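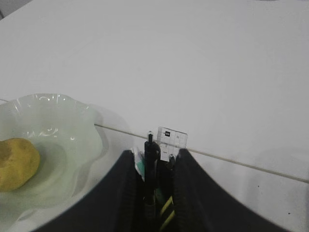 Figure 3. Translucent green bowl with ruffled rim, holding a potato, and an open black pencil case on the white tabletop.

4.2 Open containers on shared tables

The Zarnau inventory separates containers by the form of their opening before it considers material or intended use. Two forms account for most of the entries. In a rigid opening, the rim has a fixed outline and the interior can be inspected from most seats at the table. In a collapsible opening, the outline depends on how the container was last handled, and the amount of interior on view varies accordingly. Both forms occur in Figure 3. The bowl has a fixed rim, although its height changes along the scallops, and its interior slopes to a shallow, rounded well. The pencil case is unzipped with the opening upward, and its side panels part in a V.

Containers were coded as found. Participants in the 47 households were asked to leave the table as it stood at the end of the evening meal, and nothing was moved before coding. A container was entered as open if any part of its interior could be reached without operating a fastener. Lids resting loosely on a rim were treated as fasteners. The Babaei scale, which grades openings from 1 (slit) to 5 (full width), was applied to collapsible forms only.

Contents were coded separately. The category "displaced food" covers produce kept in a vessel that the household described as decorative or as serving ware. A potato in a ruffled glass bowl falls in this category when the bowl is so described; in a vessel described as storage, the same potato is coded as ordinary storage. The distinction rests entirely on the household's own account, and the coders made no judgment from the appearance of the vessel. Stationery on a dining surface was coded by hour of use, as reported in the October diaries, and by its distance from the nearest food item.

Of the 300 container entries, 20 could not be assigned to either form. Most of these were paper bags with a folded upper edge, which held a fixed outline in some visits and collapsed in others. They are excluded from the comparisons in Section 5 but retained in the totals.

4.3 Surface tone and shadow

Tabletops were graded for tone because dark fabric containers and pale glass ones do not separate equally well from their background. A matte white surface gives a strong edge to a black pencil case and a weak one to frosted glass, where the highlights on the rim and the shadow beside it carry much of the outline. Seams between panels were noted but not used as boundaries. Diffuse gray patches with feathered outlines, of the kind that look like shadows cast from above, were not entered as stains unless a second visit found them in the same position (Figure 4). 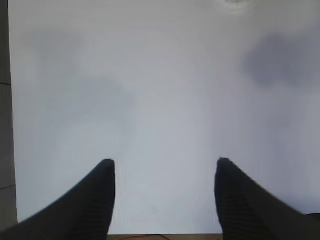

4.4 Agreement between coders

Two coders worked independently from the same visit records. Disagreement was concentrated in the middle grades of the Babaei scale, particularly for zippered cases whose panels had partly closed under their own weight. For rigid openings the coders differed mainly on vessels with uneven rims. The Ziltstead protocol measures rim height at a single point, and this proved unsuitable for scalloped glass. Heights were therefore taken again at the highest and lowest points of the rim, and both values are given in the appendix.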